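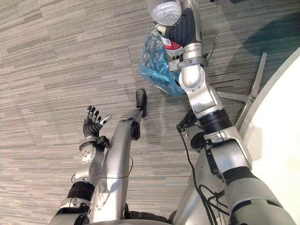
Chapter 6
Carpet Tile: Pattern, Direction, and Seams

I came to carpet tile sideways. My first few years in flooring were all broadloom, the big rolls you wrestle through a doorway with a helper and a lot of bad language, and I thought of tile as the stuff you put down when you couldn't do the real thing. Then I got sent to the Celtby job. It was an office floor with 3,000 square feet of gray striped tile to go down, and by the second morning I'd changed my mind completely. No stretching! No seam iron! I could carry my work in a box (well, in a great many boxes) and stop for lunch wherever I happened to be.

I also made a mess of it, and I'll tell you how, as it's pretty much the reason this chapter exists.

Turn over almost any carpet tile and you'll find an arrow printed on the back. The arrow tells you which way the pile runs. When every arrow points the same way the floor is called monolithic, and from the doorway it can pass for one big sheet. When you give every second tile a quarter turn, you get a checkerboard, which most of us call quarter-turn and some drawings call parquet. There's also ashlar, where the rows are offset like bricks, and we'll spend all of section 6.3 on that.

At Celtby the drawings said quarter-turn. I laid the first 200 square feet with all the arrows pointing at the windows, very pleased with how fast I was going, until somebody walked in with the plan in one hand and asked me what I was doing. Up it all came. So please, before you open a box, look at the plan, then look at the arrows, then look at the plan again.

Stripes make this easier and harder at the same time. With a plain tile, a wrong turn may only show up late in the day when the light comes in low. With fine streaks in a few shades of gray, you can spot a wrong turn from across the room. That's good news while you're laying and bad news if your client is the one who spots it! On the other hand, a streaky quarter-turn floor is very forgiving about seams. Your eye goes to the change in direction, and a faint line between two tiles just looks like part of the pattern. I've had people ask me where the joints were while they were standing on one.

A word about shades, too. Mix your boxes. I like to open four or five at once and pull from each in turn, so that any small difference in dye gets scattered over the floor. On a Wibisono warehouse office I skipped this (I was in a hurry, I was always in a hurry then) and there was a band across the room where one box ended and the next began. I still think about that band.

What you'll need for this chapter's bench work:

- one box of striped tile, any gray will do
- chalk line and tape measure
- framing square
- utility knife with new blades
- a cleared patch of floor, swept, and then swept again

We'll start with finding the center of a room that isn't square, and then dry-lay a small quarter-turn field without any adhesive. Keep your scraps. We'll be cutting them up in section 6.4 when we get to door frames.

6.1 Finding the Center

Measure the two long walls first and mark the middle of each. Snap a line between the marks. Now do the same with the short walls, and put your square where the lines cross. They won't be true to each other. They never have been for me, anyway.

Reader comments (3)

My arrows were so faint I had to tilt every tile toward the window to read them. Maybe add that?

We used the Lesura sample box for the bench work and it was plenty for a class of four.

Is ashlar okay with stripes or does it look too busy? I've got a hallway to do in August.

Related chapters

Chapter 5: Checking and Leveling the Subfloor
Chapter 7: Stairs and Nosings
Chapter 9: Replacing a Single Tile
Job notes: 1,000 square feet of ashlar at Otimus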